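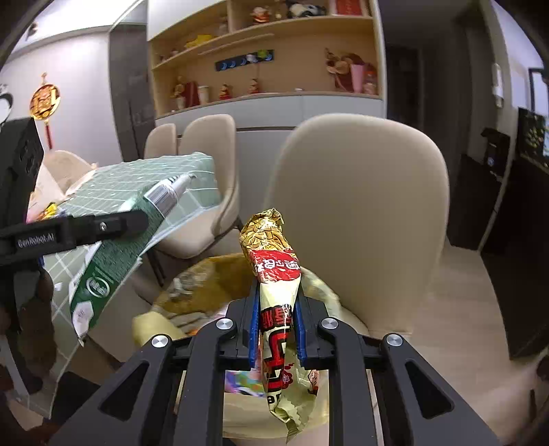
1 min read

May 21, 2023

Comparison of the two hand-held grippers continued at the round table. The blue finger pads held the gold and cream wrapper upright between them; the second gripper was assigned the green box. Eyerusalem Abdella entered trial 527 in the Denach log and asked that crumpled packaging be scored separately from boxes. I agreed. The Clodden pads have not arrived and will be tested under the same procedure. Hamdia Negussie is to receive the grip force readings before the next session.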